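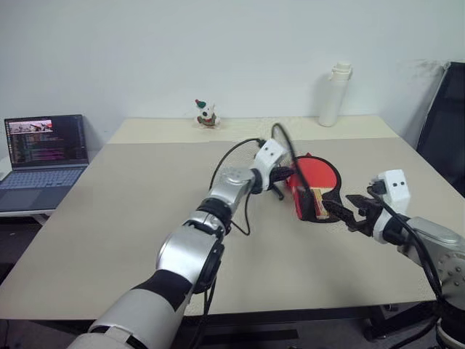

Washing and drying boxing hand wraps at home

By Roxana Salazar, December 6, 2018

I am washing the hand wraps for our boxing club in Cudenitz already four seasons, and before this I ruined many of my own. The tips below are for usual cotton wraps and for the half-elastic ones. The gel gloves have a different care, please look on their label.

Unroll first

Never put a rolled wrap in the washing machine. The inside of the roll stays dirty and the soap stays there too. Unroll it to the full length as soon as you come home, and hang it on a door or a chair until the washing day. If you forget it in the bag overnight, the smell becomes much harder to remove.

Use a net bag

Close the Velcro before you do anything else. An open Velcro catches the other wraps and pulls out small threads, and after one month the edge looks like an old towel. I put each pair in its own net bag with a zipper. One pair in one bag is enough. With three pairs in one bag I once needed half of the evening to untie them.

Water and soap

Cool water is the best for colored wraps. The red ones give color for the first few washes, so wash them alone or with dark socks. White cotton wraps can go warmer. I take half of the normal amount of washing powder and no fabric softener. Softener makes the cloth slippery, and then the wrap moves on the hand under the glove.

For a strong smell, leave the wraps for one hour in a bucket with cold water and one cup of white vinegar, then wash as usual. Do not mix vinegar with bleach, not even a little, the gas is dangerous.

Blood spots

Cold water immediately, and plain hand soap. Rub the cloth against itself and rinse. Warm water fixes the spot in the cotton. Old spots go lighter with a paste from baking soda, but some of them will stay and you can box with them very well.
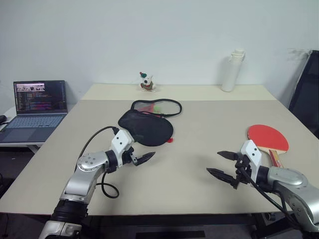 Drying

Hang the wraps over a line in the middle, so that both ends come down with the same weight. If you hang them by the thumb loop, the loop becomes long and thin and finally breaks. I do not use the dryer for elastic ones. In August they are dry before lunch, in winter I leave them until the next morning.

Rolling

Start rolling from the Velcro end, with the soft side of the Velcro inside, so the thumb loop comes last and is ready for the hand. Pull a little with every turn and keep the edges straight. A pencil helps children to begin the roll.

When to throw them away

If the elastic does not come back after you pull it, or if the thumb loop is half torn, buy new ones. The old wraps are still good for tying tomato plants or for cleaning shoes. My longest pair, from Kevico, lasted 107 washes. I wrote them down on the calendar.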